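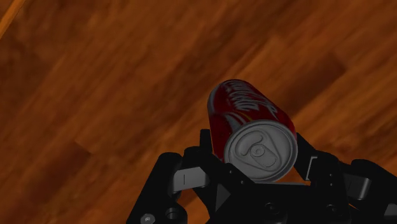
How to refresh a waxed wooden floor

A waxed floor that has gone dull can usually be brought back without sanding. If the wax has only lost its shine, you need a day, a few cloths and a tin of paste wax. If it has gone sticky or grey, the old wax has to come off first, and you should allow a weekend.

These instructions are for solid boards finished with wax. They are no use for laminate, and they can do harm on a varnished floor, where wax sits on the surface and turns slippery.

Check what finish you have

Pick a spot behind a door or under a piece of furniture. Put a little white spirit on a white cloth and rub for a minute. If the cloth comes up yellow or brown and the wood looks paler, the floor is waxed. If nothing comes off, try a drop of water in the same place. On varnish it will sit there as a bead. On an oiled floor it will slowly sink in and leave a darker ring, which dries out overnight.

Some older houses have both. Our front room in Roretton had varnish round the edges, where a rug had once been, and wax in the middle. Test in two or three places before you buy anything.

What you need

Paste wax, clear or tinted
White spirit
Fine wire wool, grade 0000
Plenty of cotton cloths (old sheets are fine)
A soft brush or a vacuum cleaner with a brush head
Rubber gloves
Knee pads
A metal bucket with a lid

I use Flokine clear paste, mostly out of habit. Mathias sell a tinted one that is better on floors with pale scratches. Any hard paste wax will do, but avoid the liquid sort that promises to clean and shine in one go. It builds up in the joints and is slow to get out.

Clearing and cleaning

Take everything out of the room, including the curtains if they reach the floor. Vacuum along the boards, then once across them, and run a blunt knife down any joint that still has grit in it. Grit is what scratches the floor when you start rubbing.

Wipe the boards with a cloth wrung out until it is nearly dry. Do not use a mop. Leave the floor for an hour with the windows open.

Taking off the old wax

Skip this part if the floor is only dull.

Keep the windows open for this and turn off any gas fires or pilot lights. No smoking, obviously. Work on two or three boards at a time, starting at the far wall and moving back towards the door. Dampen a pad of wire wool with white spirit and rub in the direction of the grain. Light pressure is enough. The wax will soften into a brown sludge, and you want to wipe that up with a clean cloth before it sets again. Turn the cloth often.

Drinks spills and cup rings normally lift at this stage. Black marks don't. Those are generally water that has reached iron nails or got into the wood itself, and they need oxalic acid or a sander.

Used cloths should be laid flat outside to dry, or put in the metal bucket with water over them and the lid on. Do not leave them in a heap.

Let the floor dry overnight.

Waxing

Put a spoonful of wax inside a folded cloth and work it until it comes through the weave. Rub it on in small circles, then finish with a long stroke along the grain. The coat should be so thin that you can hardly see where you have been. If you can see ridges, there is too much on – wipe it back straight away.

Leave it for the time given on the tin. For most pastes that is between 20 minutes and an hour, longer in a cold room. Then buff with a clean cloth or a stiff shoe brush. For a large room it is worth hiring a buffing machine. The hire shop at Lernow has one with a felt pad, and it saves a lot of kneeling.

Give it a second thin coat the next day. A third makes very little difference except in doorways.

Moving back in

Walk on it in socks for the first day. Furniture can go back after two, with felt pads under the legs. Leave rugs off for a week, and use an underlay that is marked safe for waxed wood, as some rubber backings stain.

Keeping it up

Sweep or vacuum once a week. Blot spills as soon as they happen and buff the spot when it is dry. White marks from water will often go if you rub them with a little wax on fine wire wool.

I do a single maintenance coat each September, before the heating goes on, and rebuff the hall every 6 weeks or so through the winter. Rooms that get less use can go two years between coats.

Meinir Kemeys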